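Consejos para organizar una timba en casa sin perder la mesa, la alfombra ni a los amigos

Llevo años organizando la partida de los jueves en mi casa y he aprendido casi todo por el método de estropear cosas. Tengo un cerco de vaso en el aparador que ya podría votar. Lo que sigue son apuntes domésticos: de faroles y probabilidades no sé nada, como puede confirmar cualquiera que se haya sentado enfrente de mí.

La mesa

Una mesa de comedor normal aguanta una partida de seis sin problema, siempre que uno acepte que las cartas no se deslizan sobre madera barnizada, sino que salen despedidas. Hace falta algo debajo. El tapete de fieltro comprado por metros es barato, se corta con tijeras de cocina y se enrolla en el tubo de cartón del papel de regalo. Doblarlo es un error: la raya queda para siempre y todas las fichas acaban viviendo en ella.

Si el fieltro resbala, poned debajo una de esas mallas antideslizantes para cajones. Dos tiras en los extremos bastan. La cinta de doble cara también sirve, y además os regala una tarde entera de febrero frotando pegamento con aceite de oliva. Hablo con conocimiento de causa. El aceite funciona, por cierto: unas gotas en un trapo, diez minutos de espera, y luego agua tibia con jabón. Probadlo antes en una esquina que no vea vuestra suegra.

Quien no quiera comprar nada puede usar una manta fina bajo un mantel de algodón bien estirado, sujeto con pinzas por debajo del tablero. Queda un poco a camilla de pueblo, pero se juega de maravilla.

Las fichas

Las fichas se ensucian de una manera que conviene no investigar. Entre las patatas fritas y los nervios, a los pocos meses están pegajosas y se apilan solas. Para lavar las de plástico o las de material compuesto:

Llenad un barreño con agua tibia y un chorrito de lavavajillas. Tibia, que la caliente levanta las pegatinas del centro.
Echadlas de veinte en veinte y pasadles un cepillo de dientes viejo por el canto.
Aclarad rápido y secad una por una con un paño de algodón.
Dejadlas toda la noche de pie en la rejilla del horno (apagado, que hay gente para todo).

Las de arcilla no se sumergen. Paño apenas húmedo y paciencia. Mi maletín es un Amico de segunda mano que venía con olor a tabaco de dos generaciones, y se lo quité con un cuenco de bicarbonato encerrado dentro una semana. El segundo maletín, un Howlader, lo compré nuevo y se le rompió el cierre en marzo. Lo cierro con una goma del pelo y va mejor que antes.

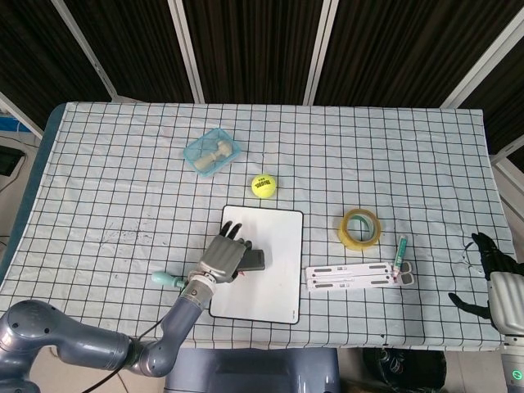
Para guardar las fichas sueltas que no caben en el maletín, los botes de conserva con tapa de rosca son lo mejor que se ha inventado. Un bote por color. Etiquetad la tapa con el valor, que luego llega el debate de si las verdes eran de 25 o de 100 y se nos van tres cuartos de hora en derecho comparado.

Las cartas

Las de plástico se limpian con un paño húmedo y se secan en el momento. Las de cartón plastificado no se mojan: se espolvorean con una pizca de talco, se barajan, se sacuden sobre el fregadero y se pasan por un paño seco. Durante dos manos oleréis todos a bebé. Se pasa.

Tened siempre dos barajas de dorso distinto. Mientras una se reparte, otra se baraja, y la noche se acorta lo bastante como para que el último metro siga siendo una opción. Si a una carta se le dobla la punta, metedla entre dos hojas de papel dentro del libro más gordo de la casa. En la mía es un tratado de apicultura que no he abierto para ninguna otra cosa. Si la marca sigue ahí al cabo de unos días, jubilad la baraja entera. Mercedes Giraldo defendió durante meses un as de picas con una muesca «que no se notaba», y durante meses lo notamos todos menos ella.

La comida

Regla única: nada naranja. Los ganchitos, las patatas con pimentón y cualquier cosa cuyo polvo sobreviva a una servilleta quedan fuera de la mesa. Lo que funciona es lo que se come con palillo o de un bocado: dados de tortilla, aceitunas sin hueso, taquitos de queso, uvas. Las almendras fritas, bien escurridas en papel de cocina y ya frías.

La tortilla, hecha por la mañana. Se corta mejor y nadie tiene que levantarse con una mano buena a darle la vuelta.

Los platos van en una mesita auxiliar, por detrás de los jugadores. Una tabla de planchar cubierta con un mantel hace perfectamente el servicio y tiene la ventaja de regularse en altura. Sirve también para comprobar quién mira debajo de los manteles ajenos.

La bebida

Vasos bajos y anchos. Las copas de pie alto son un accidente con calendario. Poned los posavasos en el suelo, junto a la pata de cada silla, o mejor todavía un taburete entre cada dos jugadores. Si a pesar de todo cae vino en el fieltro, papel de cocina a toques, sin frotar, luego agua con gas y otra vez papel. La sal es tradición familiar y deja una costra blanca preciosa. Si cae cerveza, agua fría y ventana abierta. Si cae licor de hierbas, enhorabuena, tenéis tapete nuevo de otro color.

La luz y el aire

Una lámpara colgante demasiado baja deslumbra a los altos y convierte la baraja en un espejo. Subidla un palmo o cambiad la bombilla por una mate. La mía es una Flirbridge de luz cálida, elegida porque era la que quedaba en la ferretería, y nadie se ha quejado salvo Igor Wilczyńska, que se queja de la luz exactamente en las noches en que pierde.

Ventilad antes de que lleguen, durante la pausa y al terminar. Seis personas concentradas calientan una habitación más que el radiador, así que bajad la calefacción una hora antes. Para el ruido de las sillas, fieltros adhesivos en las patas. Los recortes del tapete, pegados con cola de contacto, duran más que los comprados.

Al terminar

Recoged con la gente todavía dentro. En cuanto alguien se pone el abrigo, la ayuda se evapora - y el primero en ponérselo es siempre el que ha ganado. Fichas a los botes, cartas a su caja, tapete sacudido por la ventana del patio (mirando antes si la vecina tiene ropa tendida, otro dato adquirido por las malas).

El tapete se aspira con el cepillo blando una vez al mes y se enrolla con la cara buena hacia dentro. Y revisad los cojines del sofá antes de dar por perdida ninguna ficha. En el mío aparecieron dos azules, una llave que no abre nada y un trozo de queso del que prefiero no dar la fecha.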